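Merging two old blogs into one without losing post dates

Posted by gunent_reader, 2022-12-25

I have kept a personal blog on Fotus for many years, mostly beach walks, short trips and a weekly music post. There is a second, older blog on Sesel with 177 posts that I would like to fold into the first. The export from Sesel is a single XML file. When I import it into a test blog, all the text arrives, but every post gets the date of the import, so a summer trip ends up next to last night's playlist. The embedded songs are also gone and leave a blank gap of a few lines. Is there a setting I missed, or do I have to fix the dates by hand? The Fotus blog has 3,560 posts and I do not want to put those at risk.

Elsie Fothergill

The dates are in the file. Open it in a plain text editor and look at any entry. Sesel writes two date fields, "published" and "updated". The Fotus importer reads only "published", and it wants a time zone offset at the end. Older Sesel exports leave the offset out. When the importer can't parse the field, it falls back to the current time and gives no warning.

Work on a copy of the file. Use find and replace with a pattern that matches the end of the "published" line and add your offset, for example -08:00. If you moved between zones over the years, pick one and accept that a few late-night posts may shift by a day. Then import to the test blog again and check the archive list by month. April is a good month to check if you posted around the clock change.

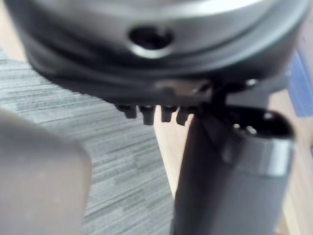

Chung wrote in to add that the importer stops without an error at 400 comments per post, so anyone with a busy giveaway post should split its comments into a second file first. I have not tested that myself, but it matches what I saw on one import.

As for the songs, the old embed code used a player tag that Fotus strips on import. Search the file for "object" and replace each one with a plain link to the song. You can turn the links back into players later, one post at a time. Export the main blog before you import anything into it.

sandpiper_k

I just did mine by hand. Took a weekend.

m_tolliver

Same problem here, different cause. My dates were fine but the labels doubled, "Music" and "music" as two separate lists. Fix the case in the file before importing. The label editor on Fotus is slow once you get past roughly 3,000 posts, and it timed out on me twice.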